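Re: [surfaces] Marble-look sheet as a bench cover

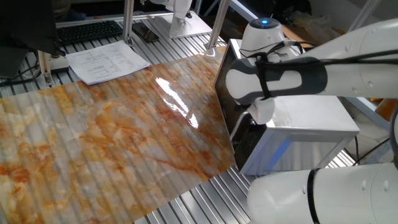 What does a thin printed sheet do for a slotted table?
It gives you one color to work on and keeps small screws out of the grooves, and that is about the extent of it.

Reece Furnival wrote:
> I'd put the marble sheet on all the benches before May. It's
> glossy, it wipes down, and it makes the old tables look new.
> Trolov sells it by the roll and 35 feet would cover us. Can
> anyone see a reason not to?

I can see a couple, Reece. Look at the ridges. They come right through the sheet as stripes, so whatever the top looks like, you are still writing on a slotted table. Put a form on it and try signing your name.

Then the gloss. There's a bright streak of glare across the white and orange, and I don't believe moving a lamp will cure it. I had the Bisico sheet on my own bench for 17 months and ended up laying a dull gray mat over it, so I had paid for two covers and was looking at one.

"Wipes down" I'll believe when I see what solvent does to the print. The Wulteck page says "suitable for most cleaners" and doesn't name any of them.

If people want a flat top, buy a flat top. A stiff board cut to size would sit across the slots and stay put – and you could lift it off when you need to bolt something down. Yupanqui quoted me for that last year and I still have the paper somewhere.

Before we order the roll, could someone leave an offcut on the bench by the window until about 4 p.m. and tell me whether the edges curl?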